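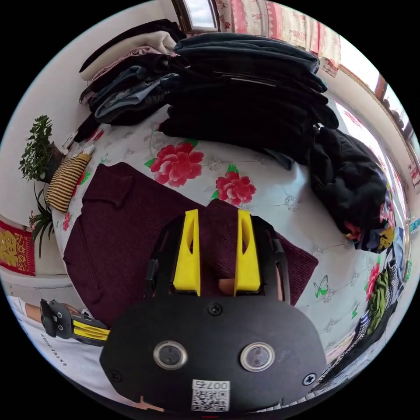
Fig. 1. Maroon knit sweater on the bed, folded, sleeve turned in. Peony sheet underneath.

**Folding knitwear on a bed vs. a table — Household Textiles project, section 2**
Lewis Rennie

**What I wanted to know**

Most folding guides assume a table. In our dorm survey (17 replies) hardly anyone had one big enough, they all fold on the bed. So the question is whether a soft surface makes a worse fold, and if a knit suffers more than a woven. Knits stretch, edges creep, the ribbed hem never wants to lie flat.

**Method**

- bed made first, sheet pulled tight
- sweater laid flat, sleeves in, then hem up
- finished fold left alone for 60 seconds, then checked for creep
- same again on the Huvau folding table in the textiles lab

Fold guide was the Stiluven card from class, the square one. I skipped step 2 on the card (folding board) since most people don't own one. Skinner said thats fine as long as I write it down, so — written down.

**The bed as a work surface**

Biggest problem was space and not softness. A bed being used for sorting fills up fast and the folding area shrinks to whatever is left in the middle. Finished stack along one side, unsorted pile across the top, bedding pushed over to the other side.
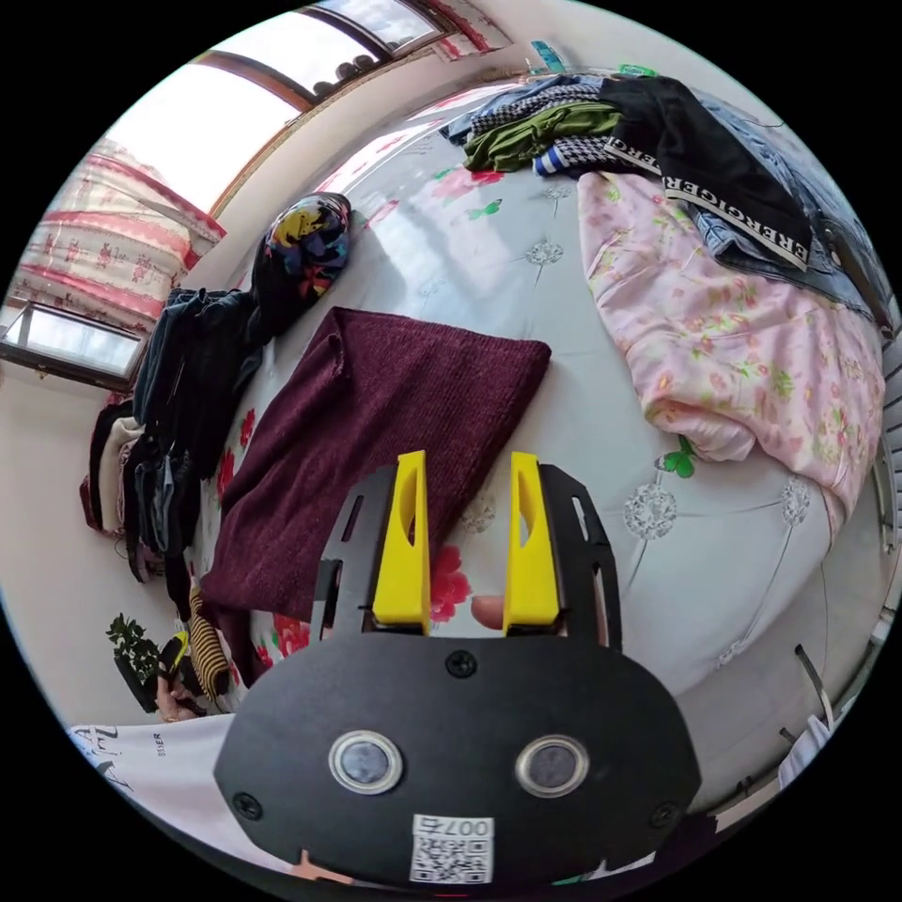
The maroon knit ended up as a rectangle and it lies pretty flat. Dark folded things, black and navy and gray, went in one tall stack. Jeans still to do, also the houndstooth piece and the green one in the pile. I would do jeans last anyway, they're heavy and drag the sheet when you turn them.

The pink quilt should of been moved off completely. It takes up a whole side and every fold near it has to be done at an angle.

**Results so far**

Creep on the bed was worse at the hem end, hardly any at the sleeve end. Table was better for the hem, no difference for the sleeves. Wovens — no real difference between surfaces. Full measurments are in the Tovis sheet, row 1541 onward.

**Problems**

- only one sweater in the knit group, need more
- printed sheet makes it hard to judge if an edge is straight, plain or striped would be better
- creep judged by eye for the first few

**Still to do**

Repeat with a thinner knit. Try the floor w/ a blanket. Redo the table set in June when the lab is free, add the drawer test if theres time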